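Culunwood to Replace Aging Sewer Main Under Zustgate Road
2025-01-23

The city of Culunwood will begin replacing a failing sanitary sewer main under Zustgate Road in April, following a unanimous vote by the City Council to award the construction contract to Nakano Contracting.

The clay pipe dates to the original Zustgate subdivision and has been patched many times. Sewer backups on the east side of the neighborhood have become more frequent over the past several years, mostly after heavy rain, when groundwater enters the line through cracks and open joints.

Rezaei Engineering, the city's consultant on the project, inspected the line last summer with a camera pulled between manholes. Its report listed 84 defects, including root intrusion, offset joints and two partial collapses near the Zustgate Elementary School entrance. The firm recommended full replacement for most of the route and a cured-in-place liner for the section that passes beneath the railroad tracks.

Plans call for 12-inch PVC pipe in place of the existing 8-inch line. The project also includes 31 new manholes and new service connections out to the property line for 421 homes and businesses.

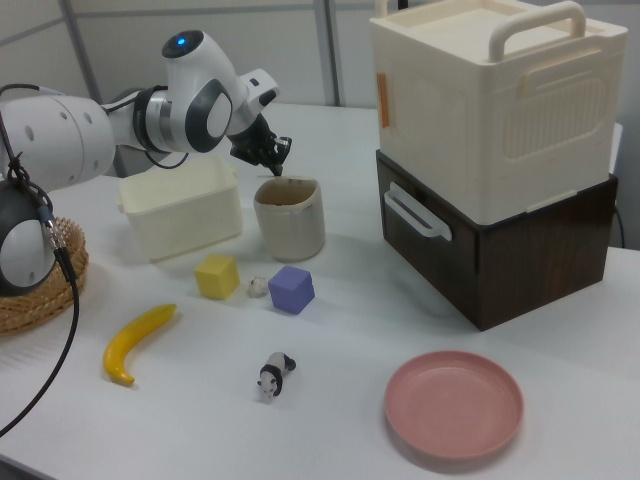
Work will start at the lift station at the south end of Zustgate Road and move north. One lane will stay open during the day, with flaggers directing traffic, and both lanes will reopen each evening. A full closure is planned at the railroad crossing while the liner is installed. Dates for that closure have not been set and depend on a permit from the railroad.

The stretch in front of the elementary school is scheduled for the summer break. School buses will use their regular routes until then.

Under the financing plan approved with the contract, a low-interest state loan will cover 80 percent of the cost. The rest will come from the city's sewer fund. City staff said the loan payments were included in the rate schedule adopted last year and that no further increase is planned for this project.

Property owners along the route will get a letter before crews reach their block. Sewer service to each building will be interrupted for a few hours while the new connection is made, and notices will be hung on doors the day before. Owners who have had backups are asked to report them to the Public Works Department now so that inspectors can check the private portion of the line while the street is open. Repairs to that portion remain the owner's responsibility.

Final paving of Zustgate Road will wait until next year to allow the trenches to settle. Temporary asphalt will be used in the meantime.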